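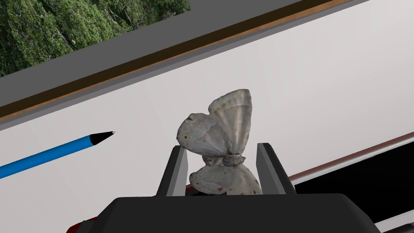

Moths in the House and Moths in the Garden: Frequently Asked Questions

Huscombe Moth Night runs from October to March in the reserve behind Stevens Road. These are the questions that land in our inbox, in no order beyond how often we've had to answer them.

Something has eaten my jumper. Was it one of your moths?

They aren't our moths, but no. Of the thousands of species in Australia, only a handful have any interest in wool, and they're small, drab and allergic to attention. The big handsome thing flapping at your kitchen light has never eaten a jumper in its life. Many large moths don't eat at all as adults. They did all that as caterpillars, probably on your grevillea.

How do I know if I've got clothes moths, then?

Look for little silky tubes or webbing in the folds, and grazed patches along collars and under arms. The adults are straw-coloured, about as long as a grain of rice, and would sooner run than fly. It's the larvae doing the damage, so swatting the adults is mostly for morale.

What gets rid of them?

Wash what can be washed hot. For wool that can't, seal it in a plastic bag and leave it in a proper freezer for 2 weeks. Vacuum the wardrobe, including the corners you've been pretending aren't there, then empty the vacuum outside. Under the skirting boards too. They're quite content to live on pet hair.

Do lavender bags work?

They make the moths' dinner smell nice.

And cedar?

A bit, on very young larvae, when it's fresh. The cedar balls your aunt gave you some years ago are now just balls.

There are moths in my pantry. Same problem?

Different moth, same despair. Pantry moths come home with you in flour, nuts, muesli, birdseed and dry dog food. Chuck anything with webbing in it, wipe down the shelves, check the screw threads on jar lids, and put the replacements in containers that seal. The pheromone traps are useful for telling you whether you've still got a problem. They only catch males, so don't expect them to solve it.

I've eaten some of the muesli. Should I be worried?

No. You've had slightly more protein than the packet promised.

Why do moths go to lights?

The old story was that they steer by the moon and mistake your porch for it. Newer work suggests that many night-flying insects keep their backs tilted towards whatever is brightest, which suits them well under an open sky and leaves them doing laps of a bulb. Either way they aren't enjoying it. If you don't need the light, switch it off. If you do, a warm, dim one pointed downwards is kinder than a floodlight fit for night cricket.

If I touch a moth's wings, will it die?

Not from that. The powder is scales, and moths shed them all through their lives. Losing a lot of them does it no favours, though, so if you need to move one, use a glass and a bit of card, the same as for a spider, with less screaming.

What are the eye-shaped spots for?

Startling birds, or at least getting a bird to peck at the edge of a wing and leave the body alone. A moth can manage fine with a tattered wing. Which explanation applies to which species is the sort of thing that gets people heated over the urn.

What's the difference between a moth and a butterfly?

Check the antennae. Butterflies usually have a thin stalk with a knob on the end; moths usually have feathery or plain tapering ones. Everything else you were taught at school -- moths are dull, moths fly at night, moths rest with their wings flat -- has so many exceptions that we'd let it go.

I found a dead one on the windowsill. Can I keep it?

If it's in your own house, generally yes. Leave it in a closed box with a square of damp paper towel for a day or so if you'd like to spread the wings, and don't forget about it, or you'll have a mould collection. Once it's set, keep it dry and out of the sun. Please don't collect anything in the reserve without a permit.

Can you identify my moth?

Quite possibly. Send a photo from above and one from the side, with the suburb and the month. "Brown, sort of triangular" narrows it down to most of them.

What happens at a Moth Night?

We hang up a white sheet, shine a light on it and stand about. It's better than it sounds. Our running list for the reserve is at 185 species, of which 61 turned up in a single season, and several of the rest still go by nicknames.

What should I bring?

Closed shoes, a torch, a jacket, and insect repellent put on well before you arrive. Spray it next to the sheet and you'll be asked to go and think about what you've done over by the car park.

Where do I park?

The gravel area off Stevens Road, Huscombe 3912. The gate is shut at 11 pm. Being on the wrong side of it is between you and the gate.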